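Open day at Wastden council offices, 19/08/2021

The council wanted us to see how it decides on masks in schools. I went, and I remain doubtful.

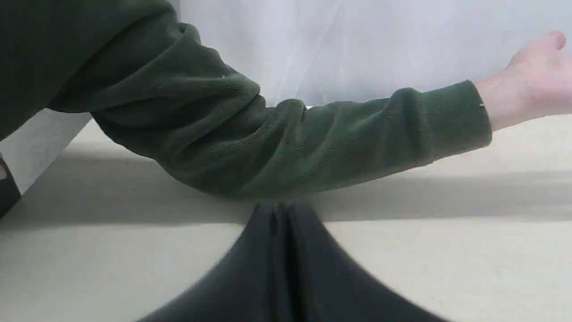 The briefing

It ran for 14 minutes. Genthorpe got 800 tests, we were told — over what period, no answer.
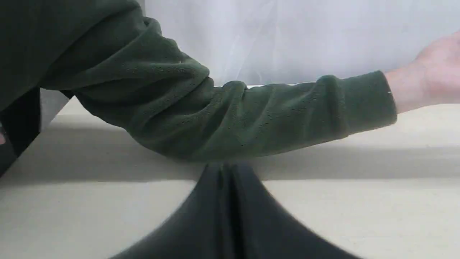
Photo: Karis

Questions were capped at 5. Mine, on who reviews the rule in October, got a "noted".

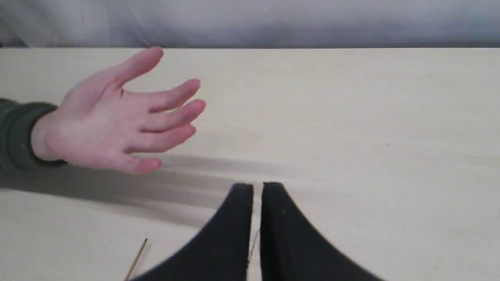
Lai thought that unfair, and said the rule had at least been published.

It had, on a page few parents will find.

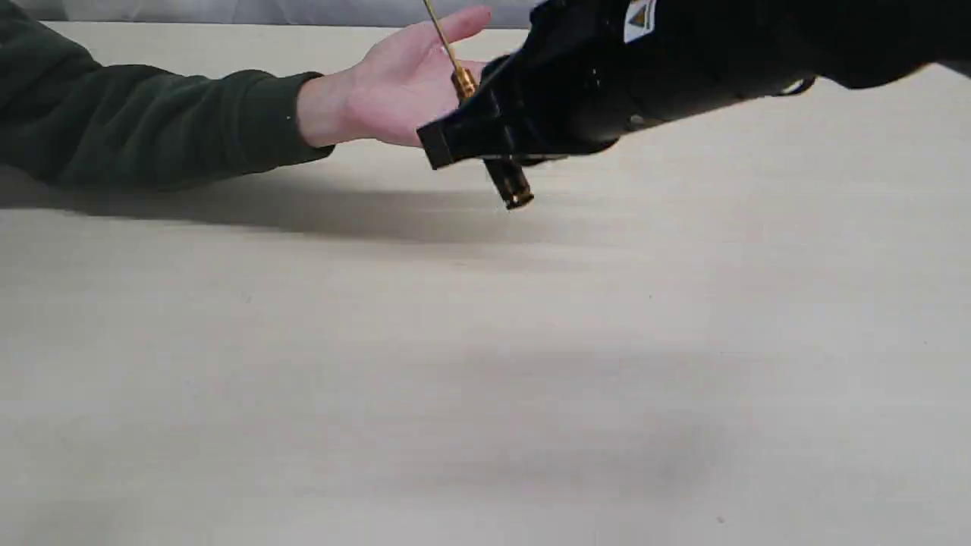 They printed 200 leaflets as well. Mine gives no review date.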